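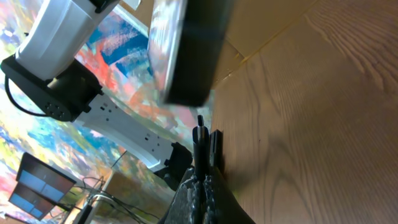 Notebook, bimanual project, July

In at 4:15 p.m. Team Bruner had the bench until 4, and the joint offsets file had their values in it again. I reloaded ours from the copy on the stick and checked every joint against the printed sheet before enabling torque. Left elbow was off by 5 degrees in their version. No idea whether that was deliberate. I have asked twice now for each team to keep its own offsets under its own name and I am writing it down a third time so it exists somewhere.

Task for this half of the term is still the charger task from the Mudola student challenge: phone on the table, cable in the phone, two arms, get the cable out and the phone moved to the other side without dragging anything off the bench. The rules say "reliably." They don't say what that means. Eder's team is reading it as eight out of ten. I think we should fix our own number before we see results, and not after, as happened in the spring.

Today's plan was to check whether last week's policy is any good. The short version is that I still can't tell, and I don't believe anyone who says they can.

What we have: 375 teleop demos. The club page says the policy "has learned to unplug a phone." I would like that sentence taken down. It was trained on demos where the phone started in nearly the same place every time, with the same people driving, mostly in the same hour of the afternoon. If I put a policy in front of a table that always looks the same, it can replay an average trajectory and look clever doing it.

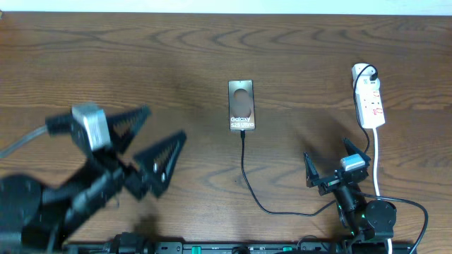
So the test was dull on purpose. 14 trials, start positions drawn from a list I wrote out before powering up, no resets for "bad luck." Phone upright for the first half, turned a quarter for the rest. Power strip stays where it is on the right, plugged in, cord down past the right arm. We talked about taking the strip off the table altogether and I voted against it. The cable and the strip are part of the problem, and a robot that only works once you've cleared the desk isn't worth a slot at the demo day.

Results, copied from the tally sheet:

Upright phone: cable out in 5 of 7. Phone moved afterward in 3 of those 5.
Quarter turn: cable out in 1 of 7. Phone not moved at all.

The one success in the second group I don't trust. The left gripper caught the cable well away from the connector and swept sideways, and the plug came out because the phone happened to be braced against the other finger. I scored it as a success because the sheet says "cable out" and nothing else. The sheet needs a second column.

The upright failures were both the same thing. Right arm comes in early, before the left has a grip, closes on air, waits. Then both wait. I let one of them sit for the full timeout to see if it would recover and it did not.

Things I'd like to rule out before anyone says "more data":

1. Wrist cameras. The serrated fingers on the left take up a good part of that camera's view when they close, and I suspect the policy is close to blind in the last bit of the approach. Easy check: black out the left wrist stream and rerun the upright positions. If the score doesn't change, we've been carrying a camera for nothing.

2. Timestamps. The log for trial 6 starts at step 3579 and not at zero, so something isn't clearing the buffer between runs. It may be harmless. It may also mean that the first actions of each trial come from stale observations, which would explain the early right arm rather neatly. I'm wary of it for exactly that reason.

3. Operator style. Two of our drivers always go in with the right arm first. Look at their demos on their own.
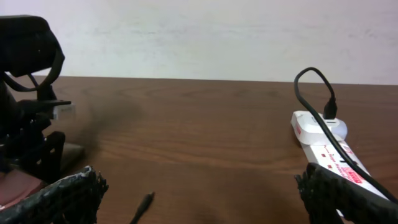 Moved on to the gripper question at 6. Fomar say their finger covering "improves grasp success on thin objects." On what objects, and compared with what? Their sheet has a bar chart with no units on the vertical axis. I did some quick pulls by hand on a spare cable with the fingers closed at our usual current setting, and it slipped both with the covering and without it. That's hardly a measurement. We have a spring scale in the drawer and should use it properly, same cable, same closing force, same angle, before we spend any of the team's budget on another set.

Shut down 6:50. Arms parked, torque off, offsets file copied back to the stick and also saved under our own name on the bench machine.

For next session:

- Buffer bug first. No new demos until it's understood.
- Left wrist blackout test, same list of start positions. The list is taped inside the back cover of this book.
- Split demos by operator.
- Add columns to the tally sheet: where the cable was gripped, which arm moved first.
- Agree on our pass number and write it here, in pen: ____ out of 14
- Reword the club page. My suggestion is "is being tested on."

Eder's team wants to compare results on Mudola's scoring script. Fine by me, provided they run the quarter turn positions too.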